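Ticket 139 – Prulow hand units, housekeeping training
Site: Prisbridge guest house
Opened by: floor team, rooms
Priority: normal
Status: open, waiting for answer from Bermúdez office

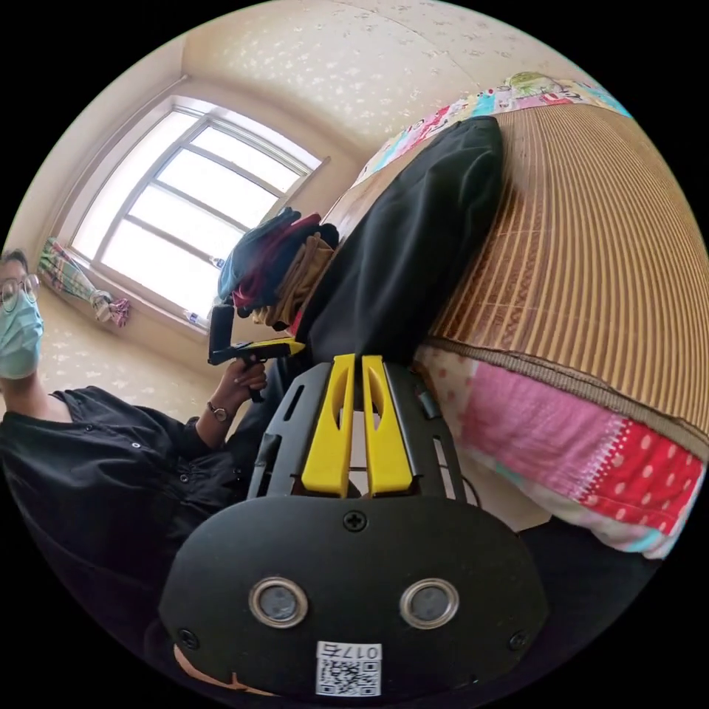 Problem as first reported: the left finger of unit 017 closes later than the right one. When we pick up thin clothes, for example a shirt sleeve, the cloth slides out on the left side. With thick cloth we do not see the problem.

Second problem, same ticket because I think they are connected: after 21 minutes of recording the unit stops by itself and the app says "session saved". The session is saved, but it is shorter than what we worked. The staff is paid by recorded session, so this is important for them and I ask you please not to mark it as cosmetic.

What was tried until now

1. Restarted the unit and the app. No change.
2. Cleaned both round sensor windows with the dry cloth from the kit. The picture in the app became clearer, the finger is still late.
3. Changed the cable with the one from another unit. The stop at 21 minutes happened again, so it is not the cable.
4. Checked the screws on the front plate. They are tight. I did not open the housing, the label of the kit says only Brindetti may do this.
5. Ran the calibration 4 times. Three times it passed, one time it failed with the message "left travel out of range". I attach the log.

Reply from Brindetti support: Please confirm the firmware version and if the stop also happens with the second unit of the pair.

Our answer: Firmware is the one from February, we did not update after. The second unit does not stop. When 017 stops, the second one continues alone, and then the two recordings have different length and the app refuses the pair. In total we have 7 refused pairs.

I want to add something about the work, because support asked how the units are used. Before, one person made a room in the order she liked. Now she must hold the units, fold slowly and say the name of the task before she starts it. It takes about twice the time. The colleagues accept this, but they ask two things that I cannot answer: if the room quota will be lowered in the weeks with recording, and if the folding machine will later take the laundry hours from them. Your form has no field for this, so I write it in the ticket. Please forward it to the person who decides – I know it is not the support desk.

Reply from Brindetti support: Forwarded to the Bermúdez office. For the finger, please stop using 017 for thin cloth. A replacement will be sent. For the stop, please turn off "save battery" in the app settings and test again.

Test after change of setting: recorded one full session, no stop. The finger is still late, as before. The refused pairs are still refused, please tell us if they can be paid by hand.

Left open for: replacement unit, refused pairs, question about the quota.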